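**February, after lunch – parenting plan template, second go**

Back on the plan template for the Jurnby sessions, and I do feel rather better about it than I did last month! The holiday section now has its own page (it was squashed in under school pick-ups before, poor thing), and I've moved the bit on handovers nearer the front, where tired parents will find it.

The Paiva draft ran to 2000 words, far too long to read with a cup of tea going cold. I've got it down to 1000 and would love to reach 800 – the grandparents paragraph could go, though I'm fond of it. The children's page is 540 words and I'm leaving that well alone.

Still to do: ask Zekham whether their mediators want the money questions kept separate, and check the wording on changing schools.

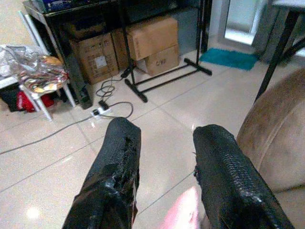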